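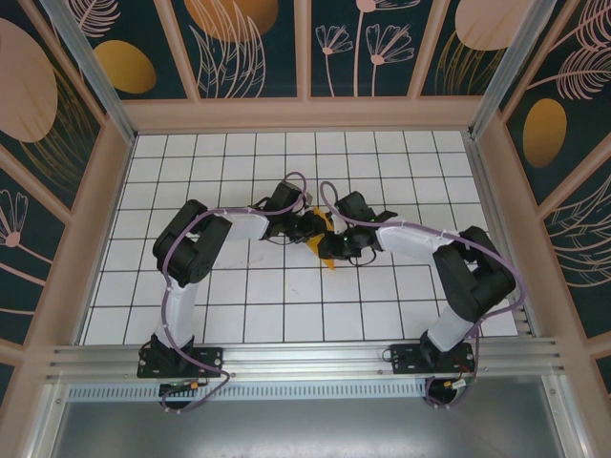
Most of the time lost on a two-arm cell goes on cables and zero positions, and hardly any of it on the motors themselves, one user wrote in reply to Drenico's spring service questionnaire, adding that a written order of work would be worth more than another spare part.

Drenico has now published that order of work. The revised service procedure for the Gratlow two-arm bench cell is available to all sites from July and replaces the set-up notes supplied with the cell. It was prepared at the company's Zivholm workshop, where the reference cell is kept in daily use.

The Gratlow cell carries two servo-driven arms on one grooved aluminium rail at the front of a three-walled enclosure. Each arm stands on its own black mounting plate, bolted to the rail. The cable for each arm is routed on the outside, from the base along the links to the gripper, so that it can be inspected and changed without opening a joint.

The main change in the procedure concerns sequence. Under the earlier notes, the arms were calibrated first and the mounting bolts checked at the monthly service. The bolts now come first. A plate that has shifted in the rail channel moves the whole arm with it, and a calibration carried out on a shifted plate has to be repeated in full. The distance between the plates is set to 488 mm, measured between the inner edges with a steel rule, and the bolts are then tightened in a diagonal order. The measurement is taken again after tightening.

Cable checks follow. With power off, each arm is moved by hand through its full reach while the cable is watched at the elbow and at the wrist. It should neither pull tight nor fall between the links. A loose loop is left at the base, below the rail, to take up movement. Sites have in the past tied this loop back for the sake of appearance – the new procedure asks them to leave it free. Connectors at the base are pressed home by hand and the red and black supply wires are looked at for rubbing where they pass the edge of the rail.

Replacement cable sets are supplied by Derkach and are cut to length for the left or right arm. The two are not interchangeable. A change takes 34 minutes by the procedure, including the power-off wait and the restart.

The third stage is the meeting test, in which both grippers are brought together over the middle of the tiled floor and close on the same small part. It is run at reduced speed. If the part turns or is pushed towards one arm as the second gripper closes, the zero position of that second arm is corrected and the test is run again. The test should be made with the part the cell normally handles. Soft or badly worn parts can hide a small error and should be set aside.

The grid of the floor tiles may be used as a rough visual guide when the arms are parked, but is not a measuring reference. Tiles should be wiped with a dry cloth. Marks on the tile surface have no effect on the operation of the cell, although a fresh mark near the meeting point may mean that a gripper is being sent too low, and the lower limit should be checked before work goes on. The vent slots below the rail must be kept clear of cloths, tools and cable ties.

The service record has been shortened to one page. It has a line for the plate distance before and after tightening, a line for each cable and a line for each correction made to a zero position. Corrections are entered even where they are very small, as a slow drift in one direction is usually the first sign of wear in a joint.

Before release, the procedure was followed on the Zivholm reference cell for 302 running hours. During that period the right arm needed one zero correction and the left arm none. No cable was changed.

The full procedure is listed as service sheet 109 and may be requested from the Drenico service desk in printed or electronic form. Sites holding the earlier notes are asked to withdraw them. Existing service records remain valid and need not be copied to the new page. Orders for Derkach cable sets should state which arm the set is for.

Issued by Drenico, Zivholm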